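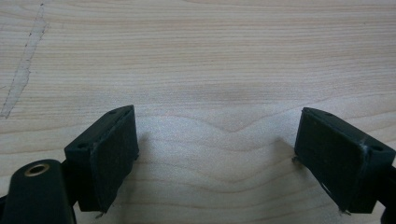
Danmont Community Songbook Society: Minutes of the Regular Meeting

November 2021
Posted by the Recording Secretary

The meeting was called to order by the chair. A quorum was present. The minutes of the previous meeting were approved with one correction: the spring recital was held at Kongkaew Hall, not at the library annex.

1. Second edition of the songbook

The editors reported that the manuscript now contains 119 songs. Four were withdrawn after the owners of the lyrics declined permission. Two waltzes have been restored from the first edition with their original verses. The chair asked that the introductory verse be printed wherever one exists, including for songs usually sung from the chorus on. Agreed.

The printer, Drilero, quoted for runs of 800 and 1200 copies. After discussion it was moved and seconded that the smaller run be ordered, with spiral binding. The motion carried, with two opposed.
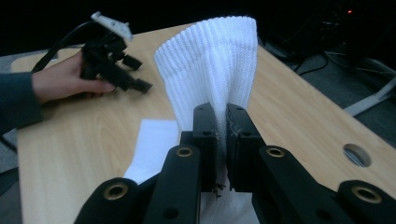 Members opposed asked that their preference for a sewn binding be recorded. The printer will be asked whether a sewn edition could be offered later at a higher price.

2. Winter sing-along

The December sing-along will be held at Kongkaew Hall. Seating is limited to 80. The piano will be tuned beforehand at the society's expense. The program committee proposed opening with the slow ballads and closing with the rounds. One member asked that the key of the final round be lowered a whole step. Referred to the accompanist.

3. Recordings

The transfer of the reel tapes by Drivelus is behind schedule. Side two of the harvest concert has a dropout in the second verse of the closing number. No action was taken.

There being no further business, the meeting was adjourned.

Comments

altoline2: Please lower that round. The sopranos will manage.

R. from Danmont: Will the first edition still be sold at the door?

pedalsteel: I voted for sewn and would pay extra for it. My old copy won't stay open on the stand.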